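Putting Fruit in with the Chicken
A plate, a patterned cloth and a supper I keep changing my mind about
March 23, 2025

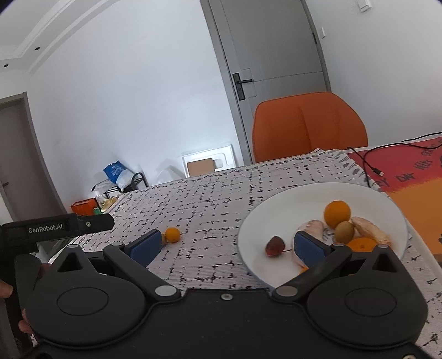
Fruit belongs after the chicken and never with it, a reader wrote to me last May, and if I wanted something sweet at supper there was such a thing as pie. I have thought about that letter a lot (usually while chopping). I love pie! I've also come around to the view that chicken and fruit are about as natural a pair as you can put in one pan, and I'd like to make my case, starting at the table, where I do most of my deciding.

I don't cook from a list. I pull out whatever I've got, set it down on the cloth and look at it for a minute. Chicken on the big white plate, something dark red next to it, a little round orange thing off to the side that may or may not make the cut. If I leave it all in the fridge I end up making the same garlic-and-lemon chicken I've made since college, which is perfectly good and which my family could pick out of a lineup blindfolded.

The cloth matters more than you'd think. Mine is a pale grayish pink with dark broken dashes all over it, and it has never once lain flat on me. I bought it at a church sale in Prerdale for three dollars, took it home, decided I hated it, and then put a plate of food down on it and changed my mind on the spot. Food looks good on a busy cloth if the plate is plain and big enough. A small plate gets swallowed up. And a big white one gives you room to push things next to each other and ask yourself, well, would I eat that with that?

My education in all this started in Brilberg, where we lived for six years. The sign at the edge of town said population 975, and there was one place to buy meat, a narrow shop called Moroz with a bell on the door and a handwritten board. They sold chicken legs by the tray and, in the same case, on the shelf right above, jars of stewed fruit. I assumed the fruit was for dessert. It was for the chicken. There was a card taped to the glass with instructions, four lines long, no quantities, and the last line was just "until it smells right."

I went home and made it wrong. I put the fruit in at the beginning, with the heat up high, and the sugar caught on the bottom of the pan and went black before the chicken was anywhere near cooked. We ate it with the windows open. The next time I browned the chicken first, skin side down, and left it alone for long enough that it let go of the pan by itself, and then I turned the heat down and let the fruit in, and oh, what a difference. The juice loosened all the brown bits. It tasted like I'd been working at it since morning.

So that's the first thing I'd tell anyone: brown first, fruit later. For bone-in thighs or legs I give them a good long time on the skin side over medium heat, then flip, add a sliced onion and a pinch of salt, and wait for the onion to slump. Then the fruit goes in, cut up, with a splash of water or stock and a spoonful of vinegar. Lid on, heat low. I use a thermometer now, because I'm older and more cautious, and I want 165 degrees at the thickest part. "Until it smells right" is lovely advice but I like a number too.

What fruit? Anything that has some sour to it. Plums are my favorite, with the skins left on, because they break down into a sauce the color of a velvet couch. Cherries are wonderful and a pain in the neck to pit. Apricots want a little cumin. Oranges are a bit more trouble than people expect: the juice is fine but the white pith gets bitter, so I peel them down to the flesh and add the pieces in the last few minutes, and I'll grate a bit of the rind over the top at the table. Grapes! People forget grapes. Cut them in half if you have the patience and leave them whole if you don't.

I would not use bananas. I did once. We don't need to go into it.

Sweet fruit without any edge to it, like a very ripe pear, needs help, and the help is vinegar, or mustard, or a few capers. I keep tasting as it goes (the sauce, once everything has been simmering a good while and the chicken is done) and I nearly always end up adding more salt than I planned. If you've ever had a fruit-and-meat dish that tasted like jam on a drumstick, I'd bet money it was short on salt.

The other big question is how much, and here I have to confess to some backsliding. When I first got excited about all this I'd use so much fruit that the chicken was more or less swimming in it. Now it's one piece of fruit for each person if it's plum-sized, and one orange for the whole pan. I do put out extra, though, on the cloth, so I can change my mind. I change my mind constantly.

A word on shopping. These days I go to Surnik, which is bigger than anything we had in Brilberg and has an entire wall of fruit, most of it too hard to eat that day. Hard is fine for the pan. A firm plum holds its shape for the first ten minutes and you get pieces as well as sauce, and I'd rather have that than a purple puddle. The bruised ones in the marked-down bin are good for this too, with the bad spots cut off. I'll spend more on the chicken and less on the fruit and feel very clever going through the checkout.

I did make it for a crowd once. It was a block supper, 36 people, and I had talked myself into bringing the main dish. I did it in the oven, in roasting pans, with the legs browned in batches the same afternoon, and I'll never again brown that many chicken legs in a kitchen with one working burner fan. But the oven part was easy: browned legs in a single layer, onions underneath, covered for the first half and uncovered for the second, with the plums tucked in when the foil came off. The skin stays crisper that way than it does on the stove. There was some suspicion along the serving line. One man lifted a plum off his chicken with a fork and set it on the edge of his plate, and a while later I noticed the plum was gone.

What to eat with it is up to you, but you want something plain that can soak up sauce. Rice, mashed potatoes, egg noodles with a bit of butter. I like a sharp green salad, too, with hardly any oil on it. And bread, if you're the kind of household that fights over the pan.

Leftovers are better cold than you'd guess. I pull the meat off the bone, chop up whatever fruit is left, and put it all in a sandwich with mayonnaise and a lot of black pepper. My mother-in-law thinks this is a terrible thing to do to a plum.

I wrote back to the reader, by the way, and sent along the plum version with the amounts filled in. A few weeks later I got a postcard. It said the chicken was fine, a little heavy on the vinegar, and there had been pie afterward.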